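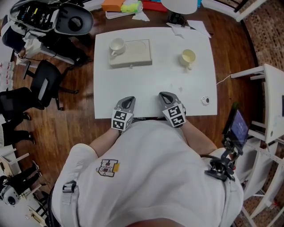
Does the vote steal at the Dredik merge make sense to anyone?
Posted by Dewulf in Reality TV & Competition Shows

I'm finally watching season 2 of Dredik and I love it, but the merge episode lost me completely. The orange tribe goes in with the numbers, they all agree on the baker, and then the baker stays and the guy who won the raft challenge goes home! I rewound it twice. Did somebody flip, or did I miss an idol somewhere? Please no spoilers past the merge, I have the whole back half still to go.

Clurnico
1,637 posts

Oh, I'm so jealous you get to see this one for the first time! No idol. Go back to the scene at the well, right after the rice negotiation. The baker swaps her reward letter for the wooden token, and that token lets her take one person's vote and use it as her own. So she casts 2 votes at council and the other side is down one. The show only explains it in a quick line from the host while everybody is sitting down – easy to miss if you're getting a snack. Then the two sisters split from orange because they were scared of the raft guy winning everything, and that was enough. Best council of the early seasons, I've seen it so many times.

Also watch his face when the third parchment comes out. So good!

Trutik
2,781 posts

I think it was just the sisters flipping. I don't remember a token till season 3 but it's been a while. Great episode either way, the storm one is even better

Dewulf

Found the well scene, it's the token! I had thought she was trading for matches. Thank you both – on to the next one tonight.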